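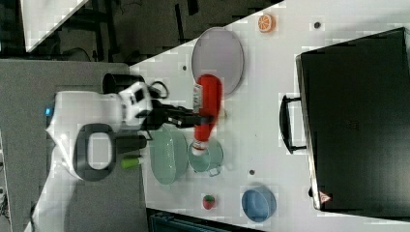 Küche im Kleinformat: Töpfe, Teller und Obst aus der Spielküche

Galerie, Stand Juni

Die Spielküche bei Dutska ist über die Jahre gewachsen. Angefangen hat sie mit einer Kiste Geschirr, die Yolanda Betancur aus der aufgelösten Kindergruppe Restrepo übernommen hat. Inzwischen gehören über 60 Teile dazu, verteilt auf zwei Regalfächer und eine Schublade. Das meiste ist Geschirr, der Rest Obst, Gemüse und Flaschen. Gespielt wird am weißen Tisch, weil man darauf auch die kleinen Sachen gut wiederfindet.

Die Galerie zeigt einen Teil der Sammlung. Wer etwas ausleihen möchte, findet die Hinweise am Ende der Seite.

Zum Bild

Rote Quetschflasche über dem hellgrünen Topf. Die Flasche hat ein weißes Etikett und eine weißliche Kappe. Bei uns heißt sie Ketchup, in manchen Gruppen auch Tomatensoße.
Auf dem Tisch außerdem: das mintgrüne ovale Sieb, der große ovale Teller in blassem Lavendelgrau, die hellblaue Schüssel, eine Orangenscheibe und eine kleine Erdbeere.

Anmerkungen zu den Teilen

Der Topf hat einen kleinen seitlichen Griff. Er wird von allen Teilen am häufigsten verlangt und ist deshalb zweimal vorhanden. Der zweite steht meist in der Schublade.

Das Sieb gehört im Regal neben den Topf. Beim Spülen bitte mit der Bürste durch die Löcher gehen, dort setzt sich Knete fest.

Der Teller stammt aus einem älteren Satz von Norkimari. Die übrigen Teller dieses Satzes sind bei einem Umzug verloren gegangen. Nachkaufen lässt sich die Farbe nicht mehr.

Die Orangenscheibe und die Erdbeere liegen nach dem Spielen im Obstkorb. Die Erdbeere verschwindet gern unter dem Regal, also dort zuerst nachsehen.

Die Schüssel kam mit der letzten Lieferung von Sistness. Sie wird zum Rühren und als Obstschale benutzt.

Ausleihe

Das Set wird für zwei Wochen verliehen, auf Anfrage auch für einzelne Nachmittage. Kleinteile wie die Erdbeere gehen nur an Gruppen mit Kindern ab drei Jahren. Bitte alles gespült und trocken zurückgeben und vorher mit der Liste im Deckel der Kiste abgleichen. Auf der Liste stehen 34 Teile, die immer zusammenbleiben. Alles andere kann einzeln mitgenommen werden.

Fehlt etwas, reicht eine kurze Nachricht. Ersatz für Obst und Flaschen haben wir in der Regel da, bei Töpfen und Tellern dauert es länger.

Abholung und Rückgabe am Nachmittag zwischen 14 und 17 Uhr, Eingang über den Hof. Ansprechpartnerin für die Spielküche ist Yolanda Betancur. In den Sommerferien bleibt die Ausleihe geschlossen, Vormerkungen für die Zeit danach nehmen wir ab sofort an.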